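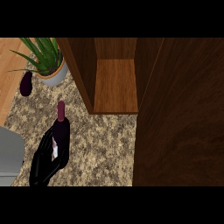

I have been thinking about rugs for most of November, and I apologize to everyone who has had to eat dinner with me. It started when the old one in our front room finally gave up along the fold by the door, and I figured I'd have a new one down by the weekend. Ha! I had firm opinions going in (plain, dark blue, no pattern whatsoever) and I have come out the other end a speckle person. A mottled rug in beige and cream and tan, with those gray-brown flecks all through it, looks so right next to warm orange-tan floorboards that I can't think why I ever wanted blue. It goes with wooden furniture too, and you can drop half a cracker on it and find out three days later.

So, what I've learned, for those of you who wrote in after the last newsletter asking about floors.

Measure the room, then measure it again with the furniture where it really lives. I did the first part and skipped the second, and came very close to ordering something that would have stopped a hand's width short of the couch. My neighbor Daithí Fahy told me to lay old bedsheets on the floor and fold them until the size looked right, and it worked so well that I left them down for a week. You do get odd looks from visitors.

Wool or not wool? I went back and forth on this one forever. The two I liked best were the Udon, a flat weave that feels a bit like a good doormat (I mean that kindly), and the Hosoda, a thick wool loop that I would happily have napped on in the shop. The Hosoda was 562 dollars in the size we needed, and I said "oh, lovely" in a very high voice and went to look at cushions. There was also one called the Filano that cost 2000 dollars and lived on the wall, where I suppose it was safe from people like us.

We bought the Udon. It came from Turkilham, the shop out past the garden center with the terrible parking, and they let me take a sample square home first. Please, please ask for a sample! I moved mine around the house for days. In the morning it looked like oatmeal and by lamplight it had gone almost pink, and I'm glad I found that out while I could still change my mind. I didn't, as you see, but I had the option.

A word about pads. I had never owned one and thought they were a thing shops made up to get another 60 dollars out of you. Well, I paid the 60 dollars, and the rug stays put even when the dog comes round the corner at full speed. Trim the pad a little smaller than the rug on every side so the edges lie flat. Kitchen scissors were fine for this, though my husband would like it known that they were his good kitchen scissors.

New rugs shed, by the way. Ours left little tufts everywhere for the first while and I've been told to go over it gently with the vacuum, no beater bar, and to leave any loose ends alone or snip them. Do not pull. I pulled one, and now there is a place by the window where the armchair has to go.

Next month I'm taking on the stairs, so if anybody has a carpet runner story, good or bad, hit reply and tell me everything.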